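Lawal Tabletop Chores Kit
Set-up Guide, Section 4: Your First Tidying Task

Before you start this section, the arm should be bolted down, calibrated and answering to the pendant (Sections 2 and 3). If the status light on the base is still amber, go back and finish calibration. Everything below assumes green.

4.1 What this section covers

Can a machine clear a table yet? It's the question almost everyone asks when they open the kit, and we love it, because the answer changes every few months. With software release 1236, a Lawal arm can pick up a block it has never seen before and drop it in a bowl. It can do that again and again with the bowl in a new place each time. It can't clear up after a family dinner. Soft things, flat things and shiny things are still hard, and you'll meet all of them here.

You'll run the task in the Vancombe simulator first and on the real arm second. Please don't skip the simulator! It loads in under a minute, and a bad grasp there costs you nothing.

4.2 Load the practice table

1. Open Vancombe and choose Chores > Tabletop > Bowl and Block.
2. Set the trial count to 10. You can raise it later.
3. Leave Randomize Positions turned off for the first run.
4. Select Wrist View. This is the picture the arm plans from, so get used to reading it.
5. Press Load and wait for the table to appear.

Wrist View sits close to the table, and large items often won't fit in it. A bowl may show only its near side, and a block may be half out of view. Leave the camera where it is. The planner keeps track of the rest of the table from the overhead view.
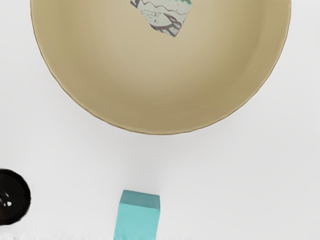 Figure 4-1. Wrist View in Vancombe: tan bowl, turquoise block, dark round item at left.

Check your own screen against Figure 4-1. Small differences in shading are normal and depend on your graphics settings. If the block is missing altogether, press Reset Table and load again.

4.3 Run the block task

1. In the task box, type: put the block in the bowl.
2. Press Plan. A colored path appears over the table.
3. Follow the path with your eye from start to finish. It should rise well clear of the rim before it crosses over the bowl.
4. Press Run.
5. When the trial ends, mark it Done, Partly Done or Failed. The next trial starts by itself.

Note: The block is the friendly one. It has flat sides and rounded edges, it stands up from the table, and its color is easy to pick out against white. If you get fewer than half your trials marked Done, the grip width is almost certainly wrong. See Section 3.6.

Note: "Partly Done" means the block was lifted but landed somewhere other than the bowl. Be strict about this. It's tempting to give the arm a pass for a near miss, and your results will be much more useful if you don't.

4.4 Try something harder

Now for the fun part. The flat patterned piece inside the bowl is a proper challenge, and watching an arm work on it will teach you more about household robots than any brochure.

1. Type: take the flat piece out of the bowl.
2. Set Approach to Slide. The default, Pinch From Above, needs an edge it can get hold of, and something lying flat on the bottom doesn't offer one.
3. Set Speed to 30 percent.
4. Press Plan, check the path, then press Run.

In Slide mode the fingertips push the piece toward the curved wall until one edge tips up, then close on it. We tested this mode for 124 trials before the release and it came through in about half of them. People do this without thinking when they fish a receipt out of a dish, so half may not sound like much. Last June the same test didn't give us a single clean lift, and we were jumping up and down when the first one worked.

Caution: Don't use Slide mode with the real arm on glass or thin china. The fingertips press down hard enough to crack it.

4.5 Shiny items

Bright reflections can fool the depth reading. For anything dark and glossy, like the round item in Figure 4-1, turn on Multi-Look in the Camera menu. The arm will pause at several angles before it plans. It's slower, and well worth the wait.

4.6 Move to the real arm

1. Clear the table and wipe it down.
2. Put out one bowl and one block. Plastic or wood is best for now.
3. Keep the stop button within reach and your hands outside the marked circle.
4. Switch the target from Simulator to Arm.
5. Repeat 4.3 at 30 percent speed.

Caution: If you fitted Raltex soft fingertips, select them under Tools before pressing Run. They are thicker than the standard tips and will hit the rim if the software doesn't know about them.

Expect the real arm to do a little worse than the simulated one. Save your results under Chores > History so you can compare them after the next update.

Continue to Section 5, Sorting by Color.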